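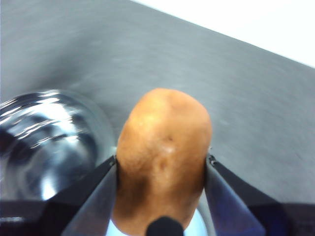 Wrist view, potato held between both fingers beside a shiny round container.

# Penix Produce Handling – data card and recording rules

Print this page | E-mail this page

Version 2. Maintained by the Penix data group. This card covers the wrist-camera part of the set only. The overhead part has its own card in the Zekix repository.

## Scope

The set holds teleoperated episodes in which a two-finger gripper handles whole, unpeeled vegetables on a flat table. It is meant for grasp-state classification and for training short pick-and-place policies. It has not been checked for peeled, cut or wet produce, and it carries no force data.

## Layout

- `episodes/` – one folder per episode, with frames and joint states
- `labels/` – grasp state per frame, plain CSV
- `rejects/` – episodes that failed review, kept with the reason code
- `rules/` – this card and the change log

Frames and joint states share one clock. If the two differ by more than 30 ms at any point, the episode goes to `rejects/` with code `SYNC`.

## Recording rules

The rules apply to all sites that submit data. "Must" is binding. "Should" may be waived in the episode notes.

1. The operator must run the Grudix start check before the first episode of a session and after any change of fingers or finger pads.
2. Finger speed on closing must stay at or below the site limit stored in `rules/limits.yaml`. A site may lower the limit but may not raise it.
3. One item per grasp. If a second item is picked up by accident, stop the episode and code it `MULTI`.
4. The item must be visible to the wrist camera from first contact until release. Partial view is accepted: a potato held upright, for example, may run past the bottom of the image as long as both contact areas can be judged.
5. Containers should be placed so that the fingers can open fully without touching the rim. Contact between finger and rim is coded `RIM` and does not by itself cause a reject.
6. Clear and reflective containers are allowed. They must be listed in the episode notes under `reflective: yes`.
7. Hands must stay out of the marked area while the arm is enabled. Items are reset only with the arm disabled – a paused program does not count as disabled.
8. Produce that has been dropped on the floor must not go back into the set or into any food use.

## Labeling rules

Grasp state takes one of four values: `open`, `contact`, `held`, `released`. Labelers work from the frame together with its five neighbors on each side. A single frame is not enough to tell `contact` from `held`, and labels made from single frames will be returned.

Natural marks on the skin (eyes, dimples, small pale or scuffed spots) are not labeled as damage. The `damage` flag is set only when a mark is absent before the grasp and present after release. When the earlier side of the item was never in view, use `unknown`.

Highlights inside a container are not objects. The older Fleury label tool tended to propose boxes on them, and these must be deleted by hand. Blur on the container is accepted. Blur on the item is accepted only if the contact areas can still be judged.

## Review

Each episode is read by one labeler and one reviewer. The reviewer must come from a different site. Disagreements on `held` are settled by the joint states, and all others by the data group. Reviewers should not correct labels directly – send the episode back with a code.

The first 1000 labeled frames from a new site are reviewed in full. After that, review is by sample, and the rate is set in `rules/limits.yaml`.

## Known problems

- White areas beyond the table edge may be overexposed. Do not use them for white balance.
- Dark finger rims can merge with the gripper housing in low light. Segmentation masks are unreliable there.
- Tinted finger panels shift the color of anything seen through them. Color features should be taken from uncovered skin only.
- Rule 6 was added after the first release, so older episodes may lack the `reflective` field. Treat a missing field as unknown.

## Changes

Rules 5 and 6 were last edited on Wednesday, July 31, 2024. The next planned revision is in December and will cover finger pad wear. Proposed changes go in through the issue tracker with at least one episode ID attached.

This site uses cookies to remember your display settings. Accept | Decline

© 2024 Penix | Contact | Back to top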